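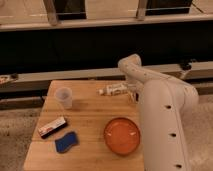
Migration & Community | Features

Mahfuz Bepari sends money home every month. Has done for 13 years. First from a shared flat in Summont, now from a house in Bemmont with his wife and two girls — and a mortgage. The amount never went down.

His mother's roof came first. Then a cousin's school fees, then a well. The agent on Edari Street charges less then the banks and knows everyone's village.

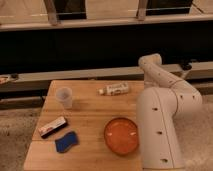 Frosted plastic cup on a pale wooden table.

Roughly 2000 families from his district live here now. The Jayawardena hall keeps a list for funerals, 161 names, $20 each when someone dies and the body has to fly back.

His daughters don't want to be on the list. "They ask me, back where?" he says. He hasnt told his mother that part. She calls at six in the morning, before his shift, and asks when he's coming.

June, he tells her. Maybe June.

Contact us | Back to top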